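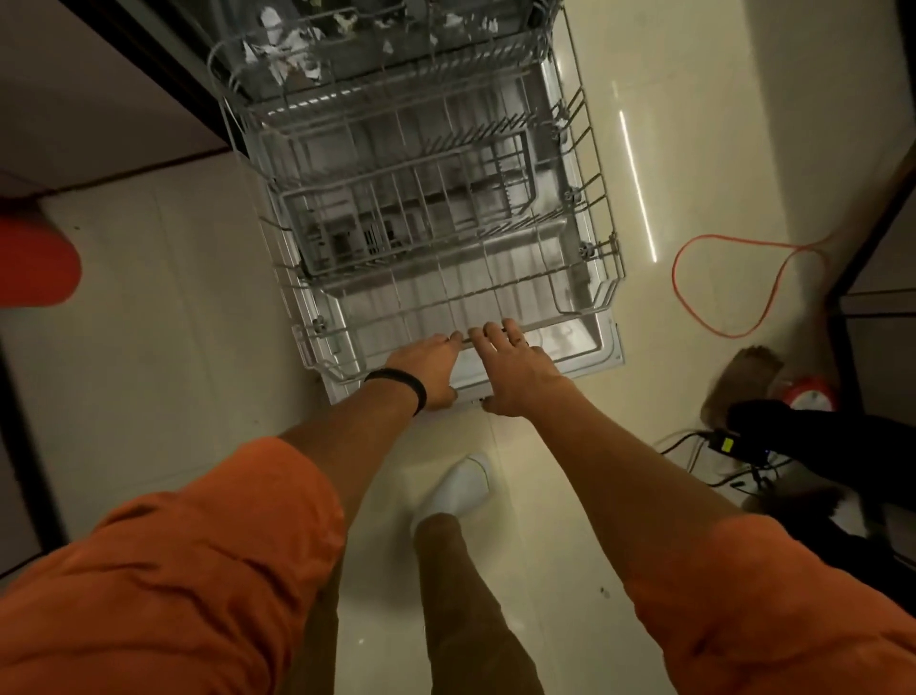

March
By Angharad Trevor

Rachid Helmy has spent 19 years helping people find the paperwork attached to a house. He began on the counter of a county record office and now runs Prothero, a small search service that works mostly for buyers, neighbours in dispute and people tracing family property.

The commonest request is for "everything on the address". Helmy says that is rarely how the files are kept.

"Planning is in one place, building control in another, and the title is with the Land Registry," he says. "People ring the council and ask for the deeds. The council hasn't got the deeds."

Planning decisions are the easy part. Most councils put recent applications online, with drawings and the decision notice. Older ones may be on microfiche or in a store, and have to be asked for by reference number.

"If you haven't got the number, ask for the index for the street," he says. "Old street names catch people out. I had one house that had been renumbered twice, and the extension was filed under 11 when the door said 2."

Building control is patchier. A completion certificate can usually be copied for a fee, but the plans behind it may be held back on copyright or security grounds. Work signed off by a private inspector might leave only a short notice on the council's file. 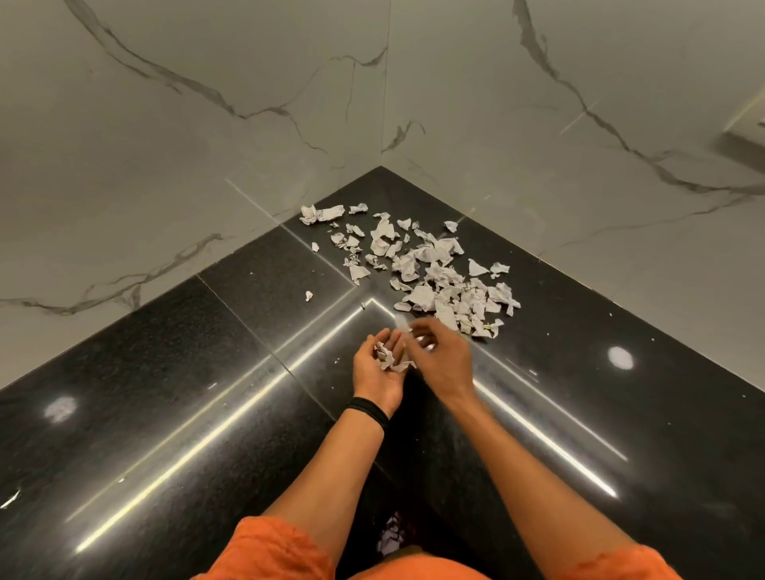
Tiled walls and a speckled floor meeting at a corner.

Helmy tells clients to put requests in writing and keep them narrow. He once saw a man ask for all correspondence about a lane over a span of 100 years. It was refused on cost.

"He wanted one letter about a drain — he could have asked for that and had it in a fortnight."

His firm logs its requests on a case system called Rorano, mainly to keep track of deadlines. When a reply is late he sends a polite reminder first, then asks for an internal review.

Has going online made the job easier? For newer records, he says, yes. He is less sure about scanned ones.

"Somebody typed those indexes in a hurry. If a surname's been spelt wrong, the search says there's nothing there. I still go and look at the book."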